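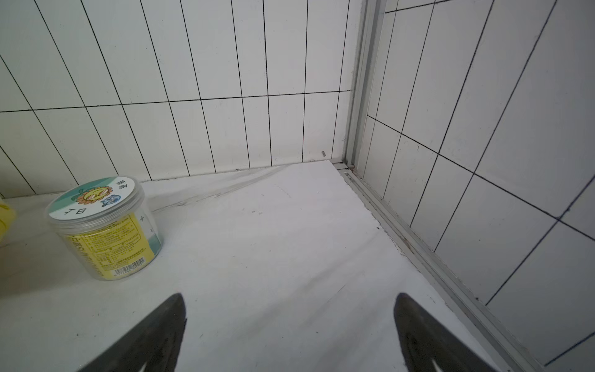 Zwei schwarze Finger, eine durchsichtige Dose mit Sonnenblume auf dem Deckel: ein Blick aus der Handkamera von Sipos.

Wie lernt ein Roboter aufräumen?

29. Januar 2019

Stell dir vor, du sollst eine Dose ins Regal stellen. Du guckst hin, streckst den Arm aus, greifst zu, fertig. Dabei denkst du wahrscheinlich schon an das Abendessen. Dein Gehirn macht die ganze Arbeit nebenbei!

Für einen Roboter ist so eine Dose ein richtiges Abenteuer. Wie weit ist sie weg? Wie breit muss er die Finger aufmachen? Und wie fest darf er zudrücken? Genau damit beschäftigt sich die Roboter-AG der Gesamtschule Bredberg. 17 Kinder aus den Klassen 5 bis 7 bringen dort einem Roboterarm das Aufräumen bei. Der Arm heißt Sipos, und das Projekt haben die Kinder Flerdale getauft. (Was der Name bedeutet, wird nicht verraten. Wir haben es versucht!)

Ein Auge am Handgelenk

Deine Augen sitzen im Kopf. Bei Sipos sitzt eine kleine Kamera direkt an der Hand. Das klingt erst mal seltsam, ist aber ziemlich schlau: Wenn die Hand sich bewegt, bewegt sich der Blick mit. So sieht der Roboter immer, was zwischen seinen Fingern los ist.

Probier es mal aus! Halte eine Papprolle an dein Handgelenk und stell dir vor, du könntest nur durch diese Rolle sehen. Wo ist jetzt die Tür? Wo ist dein Stuhl? Du müsstest die Hand ständig drehen, um dich zurechtzufinden. Der Roboter muss das auch.

Manche Dinge sind für eine Kamera besonders knifflig. Durchsichtiges Plastik zum Beispiel. Du weißt, dass eine Dose vorne, hinten und an den Seiten eine Wand hat, auch wenn du hindurchschauen kannst. Ein Computer sieht erst einmal nur helle und dunkle Punkte. Ein bunter Aufkleber hilft ihm da sehr: Wo Farbe ist, da muss auch etwas sein. Weiße Dinge vor weißem Hintergrund sind auch gemein. Da verschwimmt leicht, wo das eine aufhört und das andere anfängt.

Hart ist leicht, weich ist schwer

Eine Dose hat einen großen Vorteil. Sie bleibt, wie sie ist. Ob sie steht oder liegt, sie behält ihre Form. Hat der Roboter einmal gelernt, wo er anfassen muss, klappt das bei der nächsten Dose oft auch.

Und Stoff? Oje! Ein Pulli sieht jedes Mal anders aus, wenn du ihn hinwirfst. Er knautscht, er rutscht, er faltet sich. Greifst du an einer Stelle, bewegt sich der ganze Rest mit. Der Roboter kann sich also keine feste Form merken. Er muss nach Hinweisen suchen, und davon gibt es zum Glück einige: eine Naht, eine Falte, die Zähnchen von einem Reißverschluss. Solche Linien verraten, wie der Stoff gerade liegt.
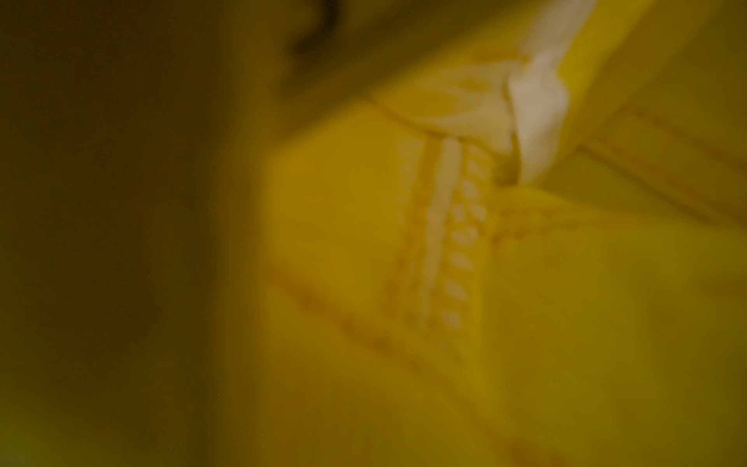 Dazu kommt noch ein Problem, das du von dir selbst kennst. Halte deinen Finger ganz dicht vor die Nase und schau ihn an. Er wird unscharf, oder? Kameras geht es genauso. Je näher die Roboterhand an den Stoff herankommt, desto verschwommener wird ihr Bild, und das ausgerechnet kurz vor dem Zugreifen, wenn es spannend wird! Deshalb soll Sipos sich schon von weiter weg überlegen, wo er anfassen will.

Vormachen, nachmachen, noch mal machen

Wie bringt man ihm das alles bei? Die Kinder in Bredberg schreiben nicht jede Bewegung als Befehl auf. Sie machen es vor. Ein Kind steuert den Arm, lässt ihn zu einem Gegenstand fahren, schließt die Finger und hebt an. Währenddessen speichert der Computer zwei Sachen: was die Kamera sieht und wie sich der Arm bewegt.

Einmal reicht natürlich nicht. Du hast ja auch nicht an einem Nachmittag Fahrradfahren gelernt! 280 Durchgänge hat die AG schon gespeichert. Mal liegt der Gegenstand links, mal rechts, mal schräg, mal ganz hinten in der Ecke. Je verschiedener die Beispiele sind, desto besser kommt der Roboter später mit einer Lage zurecht, die er noch nie gesehen hat.

Auch Pannen sind nützlich. Wenn die Finger danebengreifen, schauen sich alle zusammen die Aufnahme an und suchen die Stelle, an der es schiefging. War der Arm zu hoch? Waren die Finger noch nicht weit genug offen? Das ist ein bisschen wie Detektivarbeit, und viele in der AG finden diesen Teil am allerbesten.

Auf nach Priston!

Im Juni wird es ernst. Dann fährt die AG zum Aufräum-Wettbewerb nach Priston. Jede Mannschaft bekommt vier Gegenstände, die sie vorher nicht kennt, und der Roboter muss sie ganz allein in eine Kiste legen. Steuern ist dann verboten! Fast 59 Mannschaften haben sich angemeldet, so viele wie noch nie.

Bis dahin wird geübt, und zwar vor allem mit weichen Sachen.

Zum Ausprobieren für zu Hause

Du brauchst zwei Kochlöffel, einen Plastikbecher und eine Socke. Die Kochlöffel sind deine Roboterfinger, in jeder Hand einer. Hebe zuerst den Becher hoch und stelle ihn woanders wieder ab. Dann kommt die Socke dran. Mach nun ein Auge zu und versuche beides noch einmal. Was war schwerer? Und wo hast du die Socke angefasst, damit sie nicht wegrutscht?

Wörter zum Merken

Greifer: die Hand des Roboters. Viele Greifer haben nur zwei Finger.
Handkamera: eine Kamera, die am Handgelenk oder am Greifer sitzt.
Durchgang: einmal vormachen, vom Losfahren bis zum Ablegen.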